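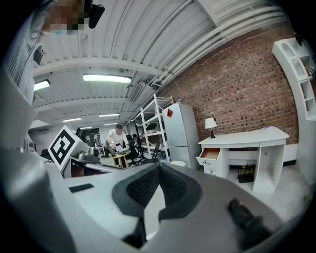
Wed 21 February

I have a desk! A real one, with drawers, in the big room with the brick wall, and I'm so happy about it that I'm writing this with my coat still on.

Ohemaa drove me over to Parkell this morning with my two bags and the box of papers, and we started before we'd even had coffee. I had been picturing a folding table in a corner. The desk is white and curved along the front, with a place for your knees and a little open cubby at the right end that I've already promised to keep tidy (ha). The drawers are on the left. I pulled the top one open straight away and it's a warm tan color inside, like a biscuit. I don't know why that pleased me so much. I stood there opening and closing it until Ohemaa told me to put something in it or leave it alone.

So I put something in it. Pens first, then the tape, then the envelope with the 500 from Niretti, which still has to go to Anahera before the end of the week. DON'T FORGET. The second drawer is for the Laria letters. I got as far as November and then gave up sorting and started reading them, which is what always happens with those letters. There's one where Makis complains for two full pages about a ferry and then signs off "anyway, all fine here." I laughed out loud and it echoed, because that ceiling is corrugated metal and everything you do in the room comes back to you a second later.

I love the ceiling, by the way. White steel beams going right across, long tube lights, pipes up along the wall. Put that over a red brick wall and it should feel like a garage, and then you set one small lamp on a desk and it's somebody's study. Ohemaa thinks I'm romanticizing. I am, and I don't care.

The lamp was the big question of the day. I wanted it on the left so my hand doesn't throw a shadow when I write... no, wait, I write with my right, so yes, left. She wanted it in the middle "so it looks like a hotel." We did left. The shade is white and the base is black, and it's exactly the right size, small enough that I can still spread out a whole map.

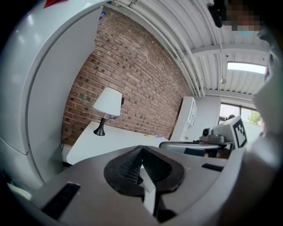
My one worry is the cord, which goes up to the wall behind, and I know myself, I'll catch it with an elbow within the week. Apostolos says he has clips at home and will bring some on his next trip. He also says the desk is too close to the refrigerator and I'll be up for a snack every 10 minutes. He may be right! It's a big white one with a rounded door and it's just over to the left. I put my cheese in it, and the soup from Kerubo, and the good butter. I call that a perfect arrangement.

The tall white shelves are next. Square cubbies! I keep thinking of things to give a cubby of its own. One for the dictionaries, one for the Chrysikopoulos notebooks, one for yarn, and one I'd like to leave with nothing in it at all, just for the look of it. Ohemaa says that one will be full by Friday.

And there's a window on the far side with green leaves right up outside the glass. I hadn't noticed it on the first visit because it was already dark out. In daylight it changes the whole room. There's a little green plant in a black wire basket under the desk too, and I want to look up whether it needs more light than it gets down there. My knees and that basket are going to have to come to some agreement.

Word count is at 3,436, all of it written at the kitchen counter at home with the radio going. I told Anahera I'd have 2,000 more for her by the time she's back. I said it very boldly on the phone, and then I came in here and spent the day on drawers. But tomorrow I start, early, lamp on, soup for lunch.

To bring: the blue mug, the thick socks, the stapler if Makis hasn't still got it, something for the floor under my feet. Call Kerubo about the soup pot.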